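Garment cell: teleoperated recording resumes

The two-arm garment cell went back into use on Wednesday, December 27, 2023, after a change to the follower gains. The task set is unchanged: clothing, a small rack and plastic hangers, with both arms driven by remote control and every joint position logged.
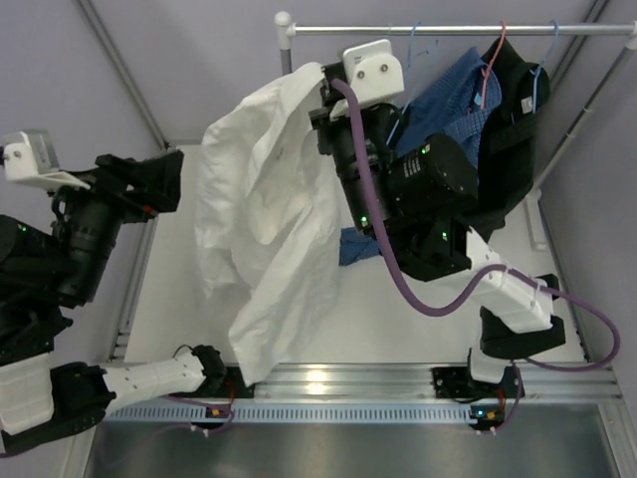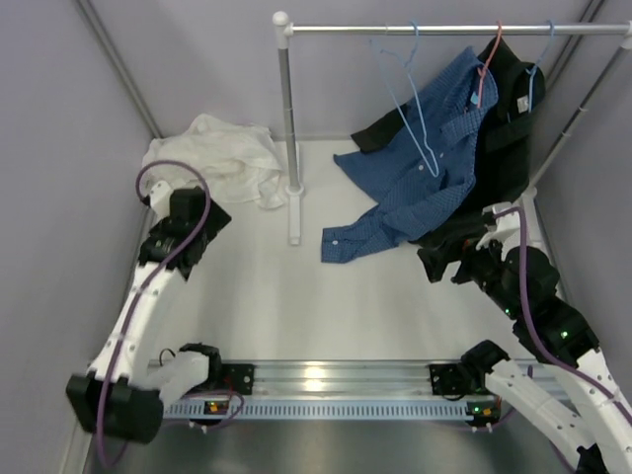

The garment cell at two moments. The white garment is held by the right arm in the first picture and lies heaped in the rear left corner in the second.

The archive for this task now stands at 3,860 demonstrations. Socorro Villanueva, who runs the operator rota, has asked that the following be applied to all new recordings.

Session length. Operators work for 28 minutes and then change over. Matúš Kubíček compared grasp positions across the autumn recordings and found that the spread on collar grasps widens noticeably towards the end of longer sessions. The older files will be kept, but tagged so that they can be left out of training.

Failed grasps. Do not stop the recording when cloth slips from a gripper. Let go, back off and try again in the same file. A policy trained only on clean attempts has no data for the state it reaches after a miss, and with soft white cloth it reaches that state often. Files should be discarded only for a communication fault or an arm stop.

Idle arm. When one arm is doing the work, park the other with its leader held still. Several files contain slow drift on the idle side where the operator had let the leader sag. The model learns the drift along with everything else.

Starting layout. Vary it by hand between recordings – garment order, hanger angle, how far the cloth is spread. The layout sheet lists eight starting states, and the Rotmont logger will now ask for one of them before it arms.

The Tendier leader handles still show a small dead band at the closed end of the trigger. It does no harm on thick fabric but makes thin cuffs difficult to pinch. A revised spring is being fitted to one handle first, and the second will follow in January if the force traces look better.

Requests for rota slots go to Socorro. Questions on file tags go to Matúš, with the session number in the subject line.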